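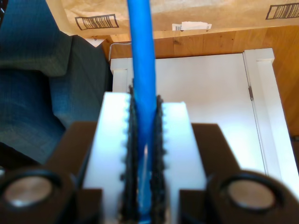 Antes de acercar la pinza

Las normas de trabajo con brazos robóticos suelen escribirse para naves cerradas. En Trikau las adaptaron para salas corrientes, con sofá, suelo de madera y equipos de red en marcha. El documento ocupa 39 páginas y lo firma Killian Millet, técnico de Clomovora.

La primera parte trata del agarre. Una pieza cilíndrica y lisa se sujeta entre las dos almohadillas, con contacto en ambos lados, y se comprueba antes de mover el brazo. Las almohadillas se revisan al empezar cada turno. Si una presenta desgaste, se cambian las dos.

«El error más común es corregir la posición con la mano mientras el brazo sigue activo», explica Millet. La norma lo prohíbe sin excepciones: primero se detiene el brazo, después se toca la pieza.

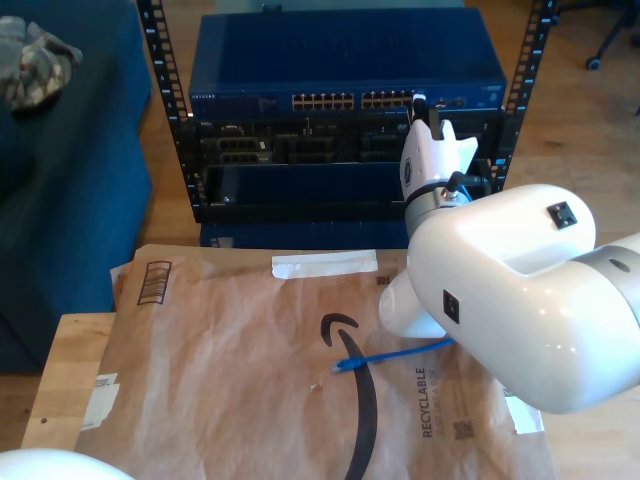
Última modificación de esta página: marzo

La segunda parte se ocupa de los armarios de red. Con la pinza frente a los puertos Ethernet de un conmutador, la velocidad se reduce y una persona permanece junto a la parada de emergencia. El cable que se va a manipular se deja a la vista, con el conector libre. Los embalajes pueden quedarse en la mesa si no se enganchan con el brazo.

Karunaratne aplica el texto desde hace más de nueve meses. Dotari lo ha adoptado con cuatro cambios, dos de ellos sobre el registro de incidencias. La próxima revisión incluirá un apartado sobre cables sueltos en el suelo.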